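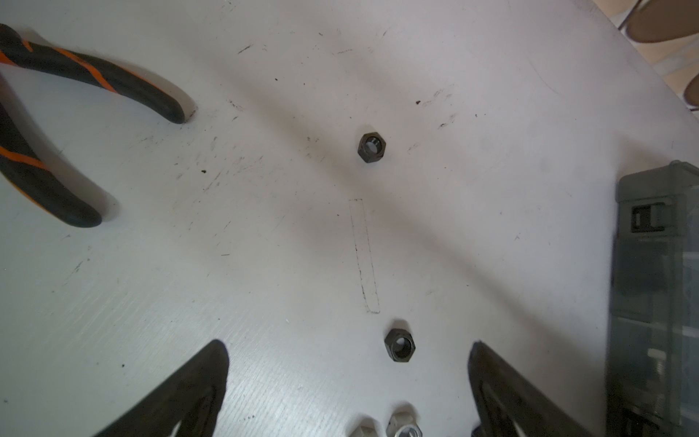
According to one member of last year's group, the arm was never the slow part of the build. Setting the table up the same way twice was, and she lost three evenings to it. These notes start from her remark.

Prevura shared workshop, bench automation course
Handout 4: A repeatable pick and place
Revised 21/06/2019

1. Marking out

The Jiletti arm has no idea where the table is. It knows only its own joints, so the table has to be tied to the base by hand. Clamp the base first. Draw the target outline in pencil, straight on the white top, and keep it thin. A black nut shows up well against the surface. A pale or silver one may not, so begin with black.

Old scuffs and specks can be picked up as edges. Wipe off what comes off and raise the threshold for the rest.

2. Gripper

Open the fingers fully before every approach. Closing speed is set to 90 in the config file and should stay there until the arm places reliably. The finger files are in the Prurkora folder on the workshop computer. Anyone printing a set at home should allow 52 minutes for each finger.

Come down over the nut with the fingers level with its flats. If they meet the corners, the nut turns as they close and will be set down crooked.

3. Test run

Put one nut outside the outline and run the routine. Note where it ends up, put it back and run it again. Do this ten times before changing any value.

Log each run on the Hodžić sheet: start position, end position, dropped or not. The log file stops at 1272 lines, so save it under a new name well before then.

4. Common faults

Arm stops short of the table: the base clamp has slipped. Repeat section 1.
Nut slides away on contact: approach too fast. Set the pause above the nut to 300 ms.
Spare nuts confuse the detection: put them back in the organiser and fasten the lid.

For next time, bring your log and one nut of a different size. The July session covers stacking.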